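Gallery
Robot arm purchase: planning and layout
Updated Mar 21, 2026

We are getting ready to order an arm for the bench at Drukerdale, and people in the other building have asked to see where things have got to. The notes for each item come first, then the rendering and what is left to settle. Prices are left out where a supplier asked us not to share them. Everything else is as it stands in the shared sheet, and if the two disagree, trust the sheet.

The job is handling household objects on a counter: bowls, cups, cutlery, boxes, small tins. One arm, one gripper, no mobile base. Rocío Montes wrote the requirement and it has only changed once, when we dropped the second arm.

The arm
Three quotes asked for, two in. The Zapata quote includes delivery and one day of setup. The Nerkholm quote is lower on paper but leaves out the controller cabinet, and training is charged by the day. Efraín Benavides is putting both into the same layout so they can be read side by side.

Whichever we pick, the arm has to reach the back of a kitchen-depth counter from a pedestal standing in front of it. We had it mounted on the counter itself in the first drawing. That took up the space we wanted for the objects, so the pedestal went in.

The pedestal
Steel, bolted to the floor. Anselmo Valderrama got a price of £262 for the plate and fixings from the workshop, with the column quoted separately. The floor in room 3 is concrete under vinyl and can be drilled. Estates want a week's notice.

Please don't order a pedestal on castors to save the drilling. We priced one. It cost more, and the arm suppliers both said no.

Gripper
Two fingers, parallel opening if we can get it, fingertips that can be swapped. A bowl rim is thin and slopes away, and a wide box needs nearly the full opening, so we will want at least two sets of tips. £300 is set aside for tips and pads in the first year. Rigoberto Tello thinks we will spend it by the summer and he is probably right.

A suction cup came up in two meetings. It has gone on the list for next year.

Guarding and floor space
The risk assessment is still a draft. It assumes slow speeds, an emergency stop at the desk and another at the door, and a marked line on the floor. If the final version asks for a light curtain we have some £2,000 in the contingency line, and that would take all of it.

The marked area has to stay clear of chairs and bags. At present room 3 has both.

Computer and software
One workstation, already bought out of last year's money. The simulator is Tallulach, on the licence we share with the teaching side. It is good enough for reach checks and for trying out camera positions. We don't use it for grip force and nobody should quote a number from it for that.

Maribel Taipe set up the rooms. She has built 66 of them so far, with different counters, walls, flooring and furniture, and the arm is dropped into each one at the same height. Some are tidy and some are a muddle, with sofas and tables close by. A layout that only works in a bare room is not much help to us when we are deciding where the pedestal goes.

Layout pictures
Arm on its pedestal at a white counter, gripper open beside a bowl. Rendered.

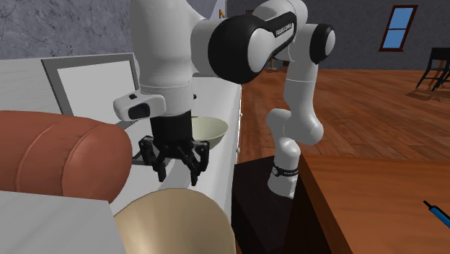 The reach figures from these rooms go into the supplier comparison once Maribel has finished the last batch. What we want from them is a pedestal height and a distance from the counter, and both have to be fixed before the column is cut. Anselmo would like them in writing, on one sheet, signed off by Rocío.

Still to settle
Pedestal height. We have been using one value all along, and it was picked for convenience. Efraín wants a lower one tried as well.

Which side the cables run. The left is shorter but crosses the walkway.

Whether the service contract is paid from equipment or running costs. Finance have been asked twice. If it comes out of equipment, the order is over budget before we add the gripper tips.

Spare parts. Zapata list a spare set of fingers and a spare emergency stop as one bundle. Nerkholm sell them singly. We only need the stop.

Insurance during delivery. Rigoberto has the form.

Dates
The third quote is due at the end of the month, and we will carry on without it if it doesn't come. The order goes in during April so that the invoice falls in the new financial year. Lead times from both suppliers are long enough that room 3 can stay in use for teaching until the floor is drilled, and the timetable has been left alone for now.

If you have a bench, a cabinet or shelving in room 3, please label it with your name. Anything unlabelled will be moved to the store along the corridor when the floor is marked out.

Comments on the layout to Maribel, on the money to Efraín. More renderings will be added to this page when the lower pedestal has been tried.

Back to all galleries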